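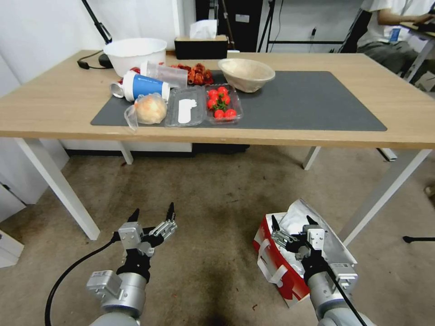 4. 考察:夕食記録の妥当性をどこまで認めるか
4.1 記録という行為の前提
食事記録アプリの検証研究は、ほぼ例外なく、利用者が入力した食品名と分量を出発点に置いている。そのうえで計算された熱量を何らかの基準値と突き合わせ、差が小さければ妥当と判定する。本節で取り上げるHutumの検証報告もこの形式に従う。しかし、入力値がどのような判断を経て作られたかは、報告のどこにも書かれていない。利用者は食卓を見て、食品を区別し、名前を付け、量を決め、最後に画面上の選択肢のうち近いものを選ぶ。このどの段階にも誤りが入りうる。図2の卓上を例にとると、横倒しになった青と白のカップから得られるのは器の大きさの手がかりまでであり、その右寄りに積まれた赤褐色の乾いた片の山は、乾燥唐辛子とも乾燥果実とも受け取れる。どちらの名で入力するかによって、同じ見かけの量に割り当てられる熱量も、一回に食べる量として常識的とみなされる範囲も変わってしまう。食品名の選択が誤っていれば、分量をどれほど丁寧に見積もっても結果は救われない。にもかかわらず、検証報告の多くは分量の誤差だけを論じ、食品名の誤りを入力ミスとして一括し、脚注に送っている。

4.2 検証報告の概要と、われわれの疑問
Hutumの検証は、Paseck地区の成人137名を対象に22日間実施された。対象となった食事は夕食のみである。熱量の算出には食品表Grultarleyが用いられ、消費熱量の側には手首装着型の活動量計Naiduの出力が当てられた。報告の主たる結論は、アプリによる夕食の推定熱量と、管理者による聞き取りから算出した熱量との差が、集団平均で40 kcalにとどまったというものである。報告はこの値を根拠に、Hutumが日常の体重管理に十分な精度をもつと述べている。
われわれはこの結論に同意しない。少なくとも、示された資料からそこまで言うことはできないと考える。以下に述べる疑問は、記録の欠測、平均差の解釈、基準値の独立性、食品表の粒度、活動量計との照合、そして記録による行動の変化に関するものである。いずれも食事調査の分野では古くから知られた論点であり、新奇なものは含まれていない。それだけに、これらが報告中でほとんど扱われていないことには首をかしげざるをえない。

4.3 欠測の扱い
解析に使われた夕食の記録は1,418件である。参加者137名が22日間、毎晩一度ずつ記録したとすれば、得られるはずの件数は3,014件になる。つまり解析対象は予定された夕食の半数に満たない。報告はこの点に一文だけ触れ、欠測は無作為に生じたとみなしている。根拠は示されていない。
夕食の記録が抜けるのはどのような晩だろうか。外食をした、来客があった、帰宅が遅く立ったまま何かをつまんだ、酒を飲んで入力する気がなくなった。日常の経験に照らしても、抜けやすいのは普段と違う晩であり、普段と違う晩の夕食は熱量も普段とは違うはずである。家で決まったものを食べた晩は入力も簡単で、過去の履歴から選び直すだけで済む。残った記録がこうした晩に偏っているなら、アプリと聞き取りの差が小さいのは当然で、難しい晩を除いた成績を見ているにすぎない。
欠測の偏りを調べる手段がなかったわけでもない。曜日別の記録率、期間前半と後半の記録率、参加者ごとの記録件数の分布は、追加の測定をせずに示せる。特に参加者ごとの件数は重要である。熱心な一部の参加者が大半の記録を供給していたとすれば、対象者数として137名を掲げること自体が誤解を招く。同じ人の夕食は互いに似ているので、件数をそのまま独立な標本の数とみなした信頼区間は狭くなりすぎる。報告の信頼区間がどちらの方法で計算されたのか、本文からは判断できなかった。

4.4 平均差40 kcalの意味
集団平均の差が小さいことは、個々の推定が正しいことを意味しない。ある人の夕食を大きく過大に、別の人の夕食を同じだけ過小に見積もれば、平均差は零に近づく。この初歩的な事情のために、測定法の比較では差の平均とともに差のばらつきを示すのが通例となっている。ところが検証報告の表には平均差しかなく、散布図は紙幅の都合により割愛したとある。割愛すべきものの順序が逆であろう。
利用者の関心は集団にはない。自分の夕食がどれだけだったかを知りたいのである。個人の推定がどの範囲に収まるかが示されない限り、体重管理に十分な精度という表現は空疎である。加えて、食事の量が多い人ほど過小に、少ない人ほど過大に推定する傾向は、自己申告の研究で繰り返し議論されてきた。もし同じ傾向がここにもあれば、減量を望んで記録を始めた利用者ほど、実際より少ない数字を受け取ることになる。平均差だけを見ていると、この種の傾きはまったく見えない。
また、40 kcalという値自体も無条件に小さいとはいえない。夕食一回の差としては確かにわずかに見える。しかし同じ向きの差が毎晩続くなら、それは偶然の誤差とは違う性質をもつ。報告は差の符号を本文で明示しておらず、表の見出しも「差(絶対値)」となっている。個人ごとの差の絶対値を平均したものか、平均した差の絶対値をとったものかも不明である。前者であれば上に述べた批判の一部は弱まるが、後者であればそのまま残る。著者らがどちらを計算したかは、読者が推測すべき事柄ではない。

4.5 基準値は独立しているか
比較の相手となった聞き取りは、夕食の翌日に管理者が電話で行っている。参加者はその時点ですでにアプリに入力を終えており、聞き取りの際に画面を見ることも禁じられていなかった。前夜の夕食を問われた人が、自分の入力した履歴を開いて読み上げる光景は容易に想像できる。そうであれば、二つの方法の一致は、同じ記録を二度読んだことの結果かもしれない。
画面を見なかったとしても問題は残る。いったん「茶碗一杯」と入力した人は、翌日も「茶碗一杯」と答えるであろう。記憶は入力によって固定される。食べ忘れや入れ忘れも同様で、入力の際に思い出されなかった間食や調味料が、翌日の電話で急に思い出されるとは考えにくい。二つの方法が同じ誤りを共有していれば、差はいくらでも小さくなりうる。妥当性の検証と称するには、少なくとも一部の夕食について秤量を行うか、申告に依存しない指標を用いる必要があった。費用がかかることは理解できるが、費用を理由に省いたのであれば、題名から「妥当性」の語も省くべきであった。
聞き取りを担当した管理者がアプリの記録を事前に見ていたかどうかも書かれていない。入力内容を知ったうえで質問すれば、確認の形をとった誘導になりやすい。「昨日は魚でしたね」と言われれば、多くの人ははいと答える。盲検化が難しい研究ではないだけに、記載がないことを好意的に読む理由は見当たらない。

4.6 食品表の粒度と選択肢の影響
Grultarleyは家庭料理の名称を数多く収めているとされるが、Hutumの画面に現れるのはその一部である。検索語を入れると候補が並び、利用者は上から順に見て、それらしいものを選ぶ。候補の並び順がどう決まるかは公開されていない。仮に選択頻度の高いものが上に来る仕組みであれば、最初に選ばれやすかった項目がますます選ばれ、食事の多様さは記録のうえで縮んでいく。煮物は誰の煮物も同じ熱量になり、炒め物に使った油の量は作り手によらず一定になる。
このような均しは、実は平均差を小さくする方向に働くことがある。しかも聞き取りの熱量計算にも同じGrultarleyが使われている。食品表に由来する誤りは両方の値に等しく入り、引き算によって消える。報告はこれを条件の統一と呼び、利点に数えている。目的が二つの入力方法の比較だけであれば、それでもよい。しかし摂取熱量の推定が正しいと主張するのであれば、消えた誤りこそが問題になる。油、砂糖、酒のように熱量への寄与が大きく、かつ家庭ごとの差が激しいものについて、食品表の値がPaseck地区の夕食にどの程度当てはまるのかは、一度も確かめられていない。
分量の単位についても同じことがいえる。画面に出る「小盛」「普通」「大盛」の三択は入力を速くするが、普通とは誰にとっての普通なのか。大食の人も小食の人も、自分の量を普通と考える。選択肢が少ないほど再現性は上がり、昨日も今日も普通が選ばれる。報告が信頼性の証拠として挙げる同一料理の再入力の一致は、測定が安定していることよりも、利用者の自己像が安定していることを表している可能性がある。

4.7 活動量計との照合
報告の後半では、Hutumの推定値がNaiduの消費熱量と正の相関を示したことが、もう一つの裏付けとして挙げられている。この裏付けはさらに弱い。体の大きい人は多く食べ、多く消費する。体格を調整しなければ、どのような摂取量の指標も、どのような消費量の指標とも相関するであろう。おまけにNaiduの消費熱量は、利用者が登録した身長、体重、年齢、性別から計算した安静時の値に、手首の動きに応じた量を加えたものである。一日の大部分は安静時の値で占められるため、相関の相手は実質的に登録情報であったとみてよい。
手首の動きから活動を推定することの限界も考慮されていない。荷物を提げて坂を上る、自転車をこぐ、立ったまま手を動かさずに働くといった活動は、手首からは見えにくい。反対に、座ったままの細かな手作業が活動として数えられることもある。参加者の職業は表に示されておらず、こうした偏りがどの向きに出たかを見積もることもできない。
より根本的には、夕食だけの摂取量を一日の消費量と比べる理由が不明である。夕食に重きを置く人もいれば、昼に主な食事をとる人もいる。両者の熱量収支を論じるなら一日の食事すべてが要る。夕食のみを対象としたのは参加者の負担を減らすためと説明されており、その配慮自体は妥当だが、負担を減らした設計で得た資料には、それに見合った控えめな結論しか許されない。

4.8 記録が食事を変える可能性
記録をつけると食事が変わる。これは検証にとっては厄介な性質であり、販売する側にとっては好都合な性質である。報告はこの両面を区別せず、期間の後半に夕食の推定熱量が下がったことを、精度の議論の途中で肯定的な所見として紹介している。だが熱量の低下には少なくとも三通りの読み方がある。食べる量が実際に減ったか、入力が雑になったか、入力しやすい軽い食事だけが記録されるようになったかである。欠測が半数を超える資料からこれらを見分けることはできない。
体重の変化を参照すれば多少の手がかりにはなったはずだが、体重は開始時の自己申告値しか集められていない。22日間という期間も、体重の変動から摂取量の変化を読み取るには短い。塩分や水分による日々の揺れが、期待される変化を容易に覆い隠すからである。この点については、われわれも同じ規模の研究で明瞭な答えを出せる見込みをもたない。

4.9 何が言えるか
以上を踏まえると、検証報告から読み取れる内容はかなり限られる。Paseck地区の成人のうち、夕食を記録し、翌日の電話にも応じた場合に限れば、アプリ上の入力と口頭の回答は、共通の食品表で熱量に換算したとき、集団の平均で近い値になった。この記述に異論はない。ここから個人の摂取熱量の正確さへ、さらに体重管理への有用性へと進む推論には、それぞれ別の資料が必要である。
報告を擁護する立場からは、完全な測定法がない以上、実用上の目安で満足すべきだという反論が予想される。目安としての価値まで否定するつもりはない。夕食の内容を振り返る習慣が人によって役立つことはあろうし、その効用は数字の正しさとは別に評価できる。しかしHutumの画面に表示されるのは、一の位まで示された熱量である。一の位まで表示する以上、利用者はその桁に意味があると受け取る。幅を添えずに一点の値を出すという設計上の選択は、検証報告の結論が緩いほど正当化が難しくなる。
本節の検討にも限界がある。われわれは公表された報告のみを用いており、個々の記録にはあたっていない。欠測の偏りに関する議論は推測を含み、曜日別の記録率などが示されれば修正を要する箇所が出るかもしれない。聞き取りの手順も、報告に書かれていないだけで、実際には盲検化されていた可能性がある。電話の際に画面を閉じるよう求めていたかどうかも同様である。これらが確認された場合、4.5の批判は弱まるが、4.3および4.4で述べた点は変わらない。
同種の検証を計画する場合には、少なくとも参加者ごとの記録件数、差の分布、食品名の不一致の件数を分けて報告することが望まれる。とりわけ食品名の不一致は、分量の誤差と合算してしまうと後から取り出せない。次節では、この分離を前提とした誤差の分解式を示し、食品名の誤りが熱量の推定に及ぼす影響を、分量の誤りと別の項として扱う。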